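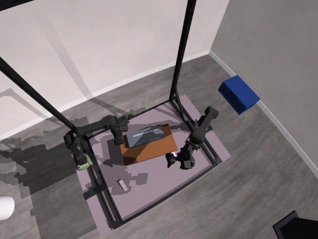

Tunwood Two-Arm Packing Bench

Posted September 20, 2018, in Equipment

I run a small packing shop in Jesholm, and I sell these benches because I put them in my own shop first and ended up liking them more than I planned to. So this page is going to be part sales pitch and part me rambling about my own floor (sorry, that's how I write).

The Tunwood is a black metal frame with a robot arm on each side and a work area in the middle. One arm can hold while the other one places, or both can pick. You lay your items out inside the rails, show the arms what goes where, and they get on with it. We do boxed goods, mostly, plus the small loose bits that ride along with them, and that mix is what the bench is good at.

What it changed for us

Before the bench, packing an order meant standing at a table and turning your wrists the same way all day. Put the long box down, line it up, tuck the small piece next to it, reach for the next one. Everybody on my crew could do it half asleep, and everybody went home with sore hands. I did too!

Now the arms do the reaching and the lining up. My people load, check, and fix. They also argue with it a little, which I didn't see coming. Somebody will decide the left arm is coming in too low, and the next thing you know they've changed the approach height on the screen and they're standing back to see if they were right. I like that. They know the products far better than I do, and before this there wasn't much they could do with what they knew.

I'm not going to tell you everybody loved it from day one. People were worried about their hours, and I'd have been worried too. I told the crew up front that I wasn't buying the bench to send anyone home, and I put it in writing, and I'd tell any shop owner to do the same before the crate shows up. We kept everyone. A couple of folks moved over to returns and quoting, and one went back to hand packing for the odd-shaped orders and is much happier there. The one thing people do miss is the talking. Two people at a table chat all day. One person minding a bench doesn't, so we moved ours closer together in August and it helped.

What you get

Frame with corner brackets and tall posts
Two arms with grippers
Soft work mat
Control box and touch screen
Jatoi layout software, one license
Set of 5 spare finger pads

The software

Jatoi is the program you plan your layouts in. You build your bench on screen, drop your boxes in, and run the job there before you try it for real. I thought this was a toy when I first saw it. Now I won't set up a new product any other way. It's so much cheaper to find out that the two arms want to be in the same spot when there's nothing to bump into! Your crew can practice on it too, and I'd let them. The folks who were most nervous about the bench were fine once they'd had an afternoon of messing around on a screen where they couldn't break anything.

It'll hold up to 2000 saved layouts. We have 92, and I've lost track of what half of them are for, so please name yours better than I named mine.

Things to know before you order

The posts are tall. Measure your ceiling, and then look for lights and pipes.

It wants a level floor. An older wood floor may need shims under the feet.

Leave walking room on both sides. The arms need it and so does whoever is loading.

Shiny bags and anything floppy are still a job for hands. I've tried. Stick with boxes and solid pieces and you'll be happy.

Delivery and setup

Troser handles the delivery and the bolting together. Plan on 11 working days from the time you order. I come out myself for the first day of training if you're near Jesholm, and otherwise we do it over video with your crew in the room. I do ask that the crew be there, all of them if you can spare them, and not only the manager. They're the ones who'll be standing next to it.

Want a price? Send me your box sizes and a rough sketch of your floor and I'll write back with a number.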